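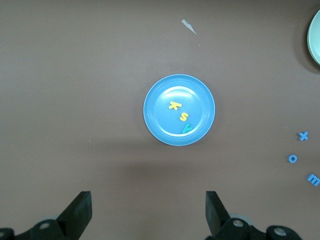 読書ブログで「みんな読み」をやってみたい、という声をコメント欄で続けてもらったので、うちでのやり方をまるごと書いておきます。同じ本を同じ時期に読んで、区切りごとにブログの記事とコメントで語り合う、あれです。英語圏のブログだと readalong と呼ばれていますね。一度やると本当にやめられません！ひとりで読んでいたら素通りしていた一行に、遠くの誰かが立ち止まっているんですから。

例として、前回の課題本だったシーグルン・バックルンド（Sigrun Backlund）の長編『ケマーノの冬』を使います。未読の方のために筋には触れませんので、安心して読み進めてください。

## 用意するもの

- 課題本（主催者は先に一度読み終えておく）
- コメント欄のあるブログ
- 付箋かノート
- 予定表。紙でも表計算でもかまいません

メール配信やチャットのサービスは、なくて大丈夫です。私は最初の回で欲張って掲示板まで作ってしまい、話が三か所に散らばって、誰がどこで何を言ったのか自分でもわからなくなりました。話す場所はブログのコメント欄ひとつ。慣れないうちはこれがいちばん楽です。

## 手順1　本を選ぶ

長さはほぼ400ページまでが読みやすいです。短すぎると区切る前にみんな読み終わってしまうし、長すぎると真ん中あたりで静かになります（レンツ・サーガ全巻、合計2,681ページに挑んだときは、最終巻のコメント欄に私と妹しかいませんでした。それはそれで楽しかったんですけど！）。

長さのほかに、私が見るのは次のようなところです。

- 図書館や古書店で手に入るか
- 電子版があるか
- 章がはっきり分かれているか
- 読んだ人の意見が割れそうか

最後の項目はぜひ大事にしてください。全員が「よかったね」で終わる本より、「あの人物だけはどうしても許せない」と言い出す人がいる本のほうが、断然盛り上がります。

候補を二、三冊に絞ったら、記事で希望を聞きます。投票の仕組みを入れなくても、コメントに書名を書いてもらえば十分です。同数だったら主催者が読みたいほうで決めてしまいましょう。

## 手順2　区切りを決める

一回の範囲は100ページを上限にしています。ただし、ページ数だけで機械的に切らないこと。まず目次を見て、章の終わりに合わせます。『ケマーノの冬』の場合はこうなりました。

| 回 | 範囲 |
|---|---|
| 第一回 | 冒頭から第五章まで |
| 第二回 | 第六章から第十一章まで |
| 第三回 | 第十二章から第十六章まで |
| 第四回 | 第十七章から最後まで |

文庫と単行本と電子版ではページがずれるので、告知には章番号で書きます。章番号のない本なら、範囲の最後の一文の出だしを数文字だけ引いておくと、どの版の人にも伝わります。筋がばれない文かどうかは、先に確かめておいてください。

間隔は一週間おき。うちは毎週火曜日に記事を出しています。週末に読んで、月曜に読み残しを片づけて、火曜の夜に話す。この流れが参加者の皆さんにちょうど合うようです。

## 手順3　告知の記事を書く

開始の三週間前には出します。取り寄せや図書館の予約に、思った以上に時間がかかるからです。記事に入れるのは、書名、著者名、訳者名、出版社、開始する週、各回の範囲、それから参加の方法。参加の方法は一行で済ませます。

> 参加したい方は、この記事にコメントをください。途中からの合流も、読むだけの参加も歓迎です。

「読むだけの参加も歓迎」は必ず書いてください！この一言を足した回から、最後の週になって初めて書き込んでくれる方が出てきました。ずっと一緒に読んでいてくれたんだとわかったときの嬉しさといったら、もう。

## 手順4　問いを用意する

各回の記事には、私の短い感想と問いを載せます。問いは三つか四つ。うち一つは、本が手元になくても答えられるものにします。

うまくいった問いを挙げておきます。

- この範囲で、声に出して読みたくなった文はどこですか。
- 語り手の言うことを、いまどれくらい信じていますか。
- あなたが子どもの頃、冬の夜に聞こえていた音は何ですか。

逆に、しくじったのは「この章の主題は何でしょう」という問い。国語の宿題みたいで、見事に誰も答えてくれませんでした。「どう思いましたか」だけの問いも、広すぎて書きにくいようです。場面か人物か言葉、どれかに的を絞ると返事がつきます。

問いは先に全回分を下書きしておき、公開の前日に見直します。前の回のコメントで出た話題を一つ拾って差し替えると、会話がつながっていきます。

## 手順5　先の話をばらさないための約束

記事の冒頭に、毎回同じ文で「今回は第○章までの話をします」と入れます。先まで読んだ人が我慢できなくなる気持ちは、よーくわかるので、読み終えた人専用の記事を別に一本立てておきます。あふれた興奮はそちらへどうぞ、というわけです。

それでも先の展開が書き込まれてしまったら、そのコメントをいったん非公開にして、書いた方に専用記事へ移してもらうようお願いします。公開の場で注意はしません。

主催者自身も要注意です。結末を知っていると、問いの言い回しについ匂いが出ます。私は一度、「この時点での彼女の嘘」と書いてしまい、嘘だと知らなかった皆さんを大いに騒がせました。あれは今でも思い出すと顔が熱くなります。

## 手順6　静かな週の過ごし方

たいてい第2回か第3回で、コメントが減ります。仕事もあれば風邪もひくので、催促はせず、小さな記事を一本はさみます。前回は舞台のモデルらしき土地の料理を作ってみた話と、作中で人物が読んでいた詩の話を書きました。著者と作風の近い作家を紹介するのもいいですね。ラワル・エクウェメ（Lawal Ekwueme）の短編集『ドロネーロ行き』の話をしたら、そちらを先に読み終えてしまった人までいました。

遅れている人向けに、各回のあらすじを五行ほどでまとめておくのも喜ばれます。

## 手順7　締めの記事

最終回の一週間後に、全体を振り返る記事を出します。各回の記事へのリンクを並べて、印象に残ったコメントを、ご本人の了解をもらったうえで引用します。参加者が自分のブログに書いた感想があれば、そのリンクも載せましょう。後から同じ本を読んだ人が検索でたどり着いて、半年たってからコメントをくれることもあります。これがまた嬉しいんです！

次の本の希望もこの記事で聞いておきます。熱が残っているうちのほうが、書名がどんどん出てきます。

## よく聞かれること

**参加者が少なくても成り立ちますか。**
成り立ちます。主催者のほかに一人いれば会話になります。初回の私は三人でやりました。

**翻訳が二種類ある本はどうすれば？**
どちらでも可にして、同じ箇所を並べて比べる問いを一つ入れてみてください。訳語ひとつで驚くほど話が弾みます。引用するときは訳者名も忘れずに。

**課題本が合わなかったら、途中でやめてもいいですか。**
もちろんです。どこでやめたか、どうして合わなかったかを書いてもらえると、残った人の読み方まで変わってきます。

次回の課題本は、島の灯台を舞台にした『デリエの灯』に決まりました。開始は三月、区切りの表はいま作っているところです。第七章がやたらと長くて、どこで切るか悩んでいます。読んだことのある方、いい切れ目をご存じでしたらコメントで教えてください！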